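July 25, 2025

If you drive to work through the Rojanasak Street underpass, set your alarm a little earlier, because the city is turning one lane each way over to buses during the morning and evening rush. I sat through the whole briefing last night (the coffee was terrible, the turnout was great) and I came home with four pages of notes, so let me save you the trouble!

The lanes run from the Sturent Avenue light down to the river bridge and cover 20 blocks in all. Cars can still turn right across them at marked corners, and taxis can use them as long as they've got a passenger on board. Everybody else stays out during rush hour or pays the fine. Outside those hours it's a regular lane and you can do what you like in it.
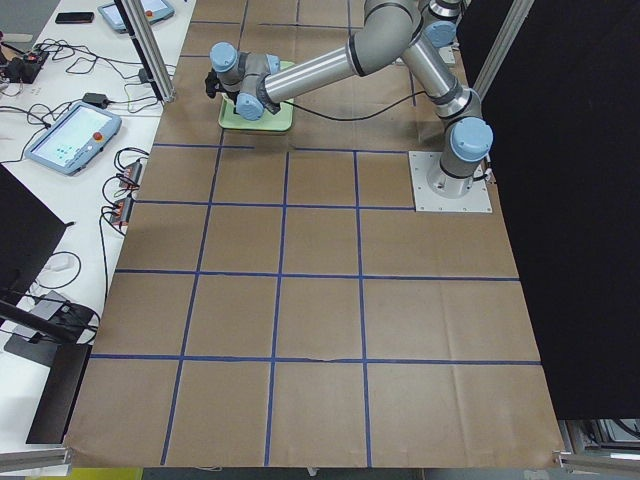

Parking was what people really wanted to yell about. Curb spaces on the north side go away during the rush, and Guilan Qin, who runs the noodle counter next to the old bank, asked where her lunch deliveries are supposed to unload at the end of the morning. She's been hauling her stock in from a double-parked van for years, on trays, flat green ones with a raised edge like the one on the brown paper up there, and she does not want to carry them from two blocks over. I don't blame her one bit. The city's answer was a pair of loading bays on Stodico Lane, and Sérgio Aguiar from the traffic office promised to walk the route with her before the paint goes down.

The numbers, for those who like them: the traffic office counted 1756 bus riders going through the underpass in a single morning rush, on a route where the bus regularly runs 9 minutes behind. Aguiar thinks the new lanes can win most of that back. I ride the Number 2 myself and I'd be thrilled with half.

Not everyone's sold. Wissam Saliba drives in from Irnus Heights, where there isn't a bus at all, and he said he feels like he's paying for somebody else's shortcut. Fair point, and he got a big hand for it. The traffic office says a feeder bus is being looked at for January, but I couldn't get anybody to tell me which streets it would use.

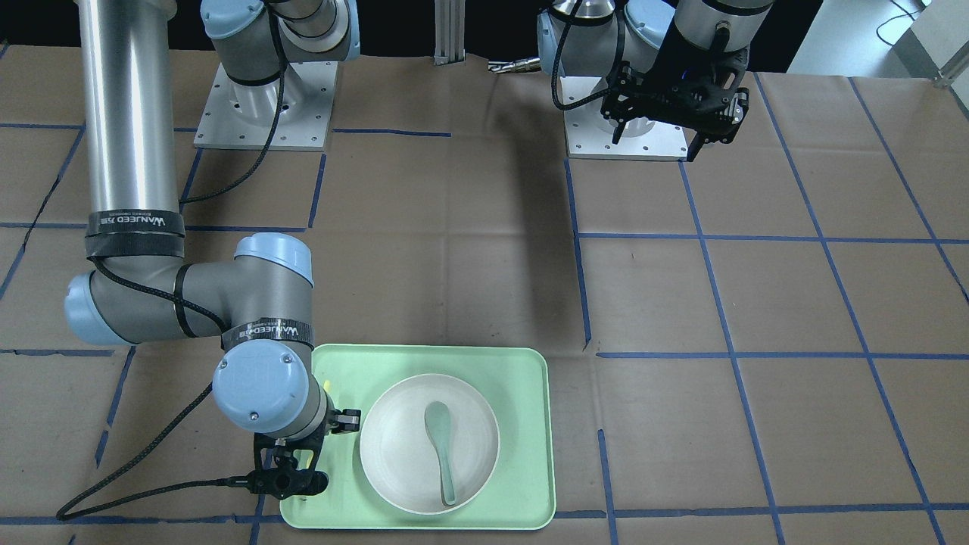

**Neighborhood News Team | Streets & Transit Desk**

Signs go up first, then the red paint, and drivers will get warnings for two weeks before any tickets are written. Maps are at the library desk and on the buses themselves, tucked behind the driver's seat. If you've got a driveway that opens onto the new lane, call the traffic office and ask for Yolotzin Barajas. She's keeping the list of addresses and she told me it's still pretty short, so get on it now.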